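Perception for Manipulation, Lecture 9
Segmentation, confidence, and what the planner believes
Thursday, May 7, 2020
Notes by Jaxon Fortin

Last time we finished grasp sampling and left open the question of where the candidate surfaces come from. Today is about the module that hands them over. Read the Votberg chapter on plane fitting before the lab if you skipped it in April.

The usual diagram has three boxes: segment, fit, plan. Each box takes the output of the one before it and treats it as fact. I have never liked this diagram. The segmenter in our lab stack (Sayce, the version on the course server) gives a label and a score for each region. The planner reads the label. In the default configuration it throws the score away, and most of you will not notice until problem 3.

A word on the score itself. A softmax value of 0.9 does not mean the label is right nine times in ten. It might, if somebody checked the calibration on images like yours. The Wumero handout reports calibration on its own validation split and then talks as if the matter were settled. Treat that section as advertising. When you write up your results, plot predicted confidence against measured accuracy on your own frames, and give the number of frames in each bin. A bin with three frames in it tells me nothing.

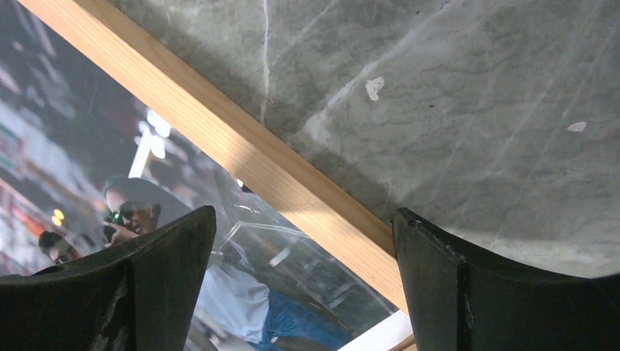
Reflections deserve their own section because they break an assumption most segmenters never state, that a pixel belongs to one surface. On a clear panel it can belong to two. A wrist camera close to its work makes this harder, with its own fingers covering the bottom of the view and little context left over. Take the man in sunglasses to the left of the wooden strip: he is a reflection in the clear panel, and a person detector run on that region has every reason to fire. Should the planner stop the arm? If it does, where does it think he is standing? A single RGB frame gives you appearance and no range, so any 3D position you assign him is a guess made by some later piece of code. The marble has a milder version of the same trouble. Its pale veins and the white chips on top of it are close enough in color that a threshold on brightness will lump them together, and one of those is a thing the gripper could touch.

Common answers, and my objections:

Add depth. Fine on the stone, much less fine on glass. Active sensors often return holes there, or the range of whatever is behind it. A filled hole looks like a measurement, and hole filling is on by default in Millanura.

Add more training data. Perhaps. Ask what the labels say. If the annotators marked reflected people as people, you have trained the mistake in.

Filter over time. This removes flicker. A reflection that stays put passes through the filter untouched — and comes out looking more certain than it went in.

What I want in the homework is duller than any of these. Carry an "unknown" label through to the planner and give it a cost. Then report how often the planner refuses to move. A method that refuses 60 times in 100 trials may still be the better one, but you have to show me the other 40.

Problem 3 is due before the next lab. Use the score. Submit the plot, the config file and one failure you cannot explain.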